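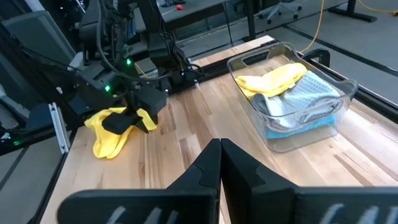
Yellow cloth over a butcher-block tabletop.

15th November
By staff writer

Ayanda Joubert wants me to know that the fifth Pirnell movie is a personal one. I have heard this from the director of every action sequel I have ever interviewed, usually in the first minute, and she gets there before I've taken my coat off.

"It's about grief," she says. "I know how that sounds."

It sounds like a movie in which a retired border guard throws a man through a greenhouse. I've seen it, and he does, and then he throws the man's brother through what is left of it. The press notes boast of 304 on-screen deaths. I ask Joubert which one the grief is about.

She laughs, a little tightly. "The first. It's always the first one. After that he's numb, and the audience should be numb with him. If you come out feeling tired, that was on purpose."

I did come out feeling tired. I'm less sure I want to give her the credit for it.

Joubert came to the series from editing. She cut the third and fourth movies for Mykhailiuk Pictures, the outfit that has been turning these things out with the same hero and more or less the same warehouse, and she got the director's chair when the previous man walked away in May over what she calls "the schedule, and the food." She won't say more than that. I ask whether he might tell it differently.

"He'd say it was creative. Everybody says it was creative. I ate that food too."

The shoot was done in Prusby, a port town that has stood in for so many other port towns that she says the locals have stopped looking up when a van explodes. She had a crew of 60, small for this kind of thing, and most of them had worked on the earlier entries. That's a selling point when she talks about it. They know each other, they're fast, nobody gets hurt. I wonder if it isn't also the reason the fifth movie looks so much like the second, right down to the blue light coming through the fan.

"The fan stays," Joubert says. "I tried to lose the fan. There was practically a meeting."

What is different, and I will grant her this, is the stairwell fight. You'll have heard about it already if you follow these movies, because the people who follow these movies have talked about little else. It plays without a visible cut, from the roof down to the laundry room, and it's the one stretch where I stopped looking at my notes. On the fan boards it is being called a single take. I ask her straight out if it is.

A long pause. "It plays as one."

So it isn't?

"We did up to 15 takes of some pieces. I was an editor, I know where to hide a join. There's one when he goes past the pillar and there's one in the dark bit. I'm not going to tell you the others." She leans back. "People got angry at me about that at a screening. I don't understand it. Did they think he was really shot in the leg?"

It's the best thing she says all afternoon, and I notice that the trailer still describes the sequence as "one unbroken nightmare." She says the trailer isn't hers. The trailer belongs to Imik, the streaming service that paid for the thing and will carry it after a very short run in theaters. The poster isn't hers either, or the title, or the song over the credits. By this point I'm starting to wonder what is.

"The quiet parts," she says. "There's the kitchen scene. He's washing up and he can't get the cup clean. They wanted that gone, and I kept it."

I liked the kitchen scene. I would have liked it more if a helicopter hadn't come up behind the window at the end of it, and I tell her so.

"That was the deal – I keep the cup, they get the helicopter." She shrugs. "I thought I won that one. You think I lost?"

I tell her I think it was a draw, and that I've seen directors talk themselves into worse. She takes it well. She takes most things well, which made me suspicious at first and then just made her good company. When I bring up the dialogue (the hero says "not on my border" twice, and there is no border) she puts her hand over her eyes and asks me to move on.

There is the matter of whether anyone needs a sixth. Mykhailiuk Pictures has already announced it, before a single ticket for this one has been sold, and Joubert's name is attached. She says she hasn't read a script. I ask if there is a script.

"There's a location," she says.

Would she do it? She talks for a while about wanting to make something smaller, a two-person drama she has been carrying around since film school. Every action director has one of these in a drawer. I ask what happens in it and she tells me, in some detail, and I have to admit I'd go and see it. Then she mentions that one of the two people used to be a hit man.

"Retired," she says. "Completely retired."

Recent interviews
The stunt driver who won't watch car chases
Why do all the villains own aquariums now?
A composer on writing the same chase cue for a whole career
Who still buys action movies on disc?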